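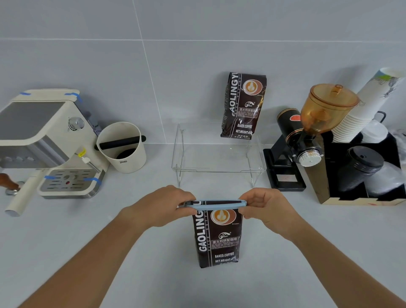

Moving the beans off the worktop gained us more room than expected. The clear stand takes a bag upright against the tiles, and the knock box stays next to the machine. Dose is unchanged at 12 g.

Bleddyn Kneath wrote:
> Does a bag that size need decanting? I lose the aroma inside 30 days.

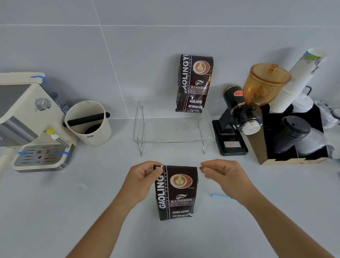
I no longer decant. The Halliday tin held too little for a full bag. These are marked 454g and stand up by themselves on the counter, so I fold the top down and clip it.

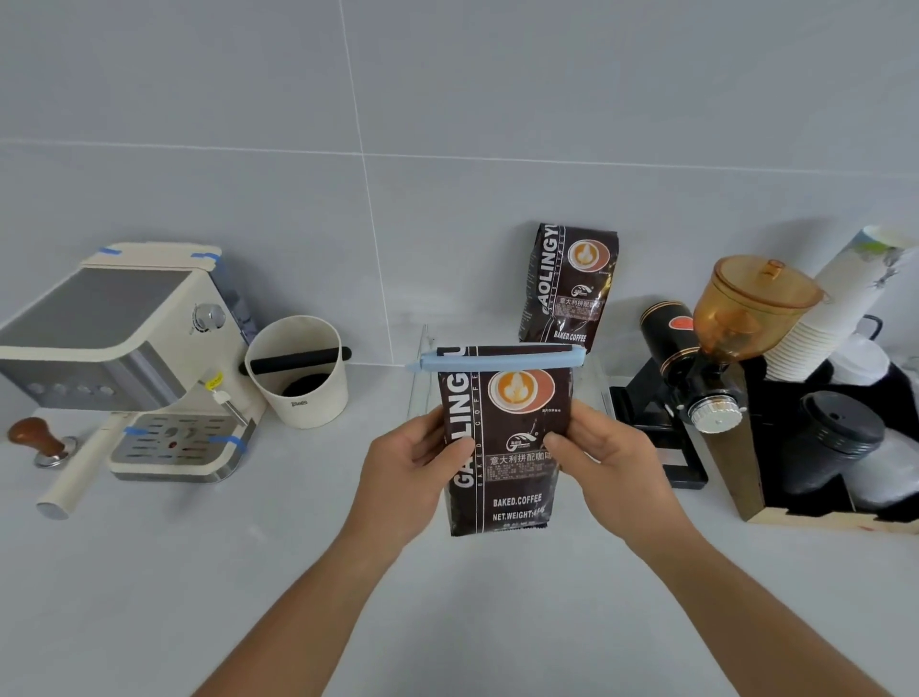
Open one bag at a time and write the month on the base.

Marianna Jakubowski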